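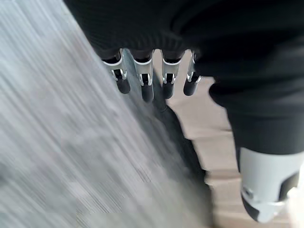 Ticket 581 — Hand stops responding during open day demo
Site: Brakel, demo floor
Unit: Balau
Opened by: Subbarao Achari
Priority: high (visitors due back at 2)
Status: closed, see last note

9:40
Balau up and walking at the first group, fine. Right hand opens on command, won't close. No error on the tablet. Left hand ok. Did the wave with the left and kept talking.

9:55
Restarted hand controller from the tablet. Closed once, then back to the same thing. Fingers hang open, wrist still turns. Arm is fine, shoulder is fine.

10:10
Group wanted the handshake. Skipped it, showed the stairs instead. One kid asked if the hand was asleep. Said yes.

10:35
Between groups now. Pulled the log. Hand drops off the bus for 400 ms every time the elbow goes past straight, then comes back in safe mode. Safe mode = open, ignore close. So the tablet thinks all is well. Would be nice if it said somthing.

10:50
Reply from Flundach support:
Please confirm firmware version on both hands and whether the forearm cable was replaced at the last service. Safe mode with no warning is a known issue on the older tablet app. Do not clear safe mode remotely with people inside the barrier.

10:58
Firmware same both sides. Cable was replaced in June, right side only. Barrier is clear, everyone is at the coffee. Power off at the hip, sleeve up.

11:15
Found it maybe. Connector at the elbow is seated but the cable is routed outside the clip, so it gets pulled when the arm goes straight. Left side goes inside the clip. Rerouted right to match. Pushed connector home, put a tie on it. Not too tight.

11:20
Power on. Open / close x 3, good. Elbow full straight, close, good. No dropouts in the log.

11:32
Walked it the length of the floor with arms swinging. Dropped out again once near the far end — then nothing. Stopped it and looked. Sleeve had slid down and was bunched at the elbow, pressing on the connector. Folded the sleeve back and pinned it.

11:45
Same walk, both directions, no dropouts. Handshake with me ok, grip on low. Asked Flundach if they are happy for us to run it this afternoon.

12:05
Reply from Flundach support:
OK to run with grip on low and one operator at the stop button at all times. Please leave out the bottle pour until the cable has been checked. We will send a new clip and a shorter cable. Update the tablet app to get the safe mode warning.

12:10
Bottle pour is out. Telling the front desk, it's on the printed schedule so someone will ask. App update can wait til after, not touching software in the middle of an open day.

4:30
Afternoon groups done. Handshakes all went fine, more than I wanted to do. No dropouts in the log since 11:32. Ran battery swap late, my fault, group waited a bit.

4:50
Still to do:
App update on both tablets
Fit new clip and cable when they get here
Check the Joseph unit, same service visit, probably same routing
Put the pour back on the schedule after that

Closing this one. Will open a seperate ticket for Joseph.
S. Achari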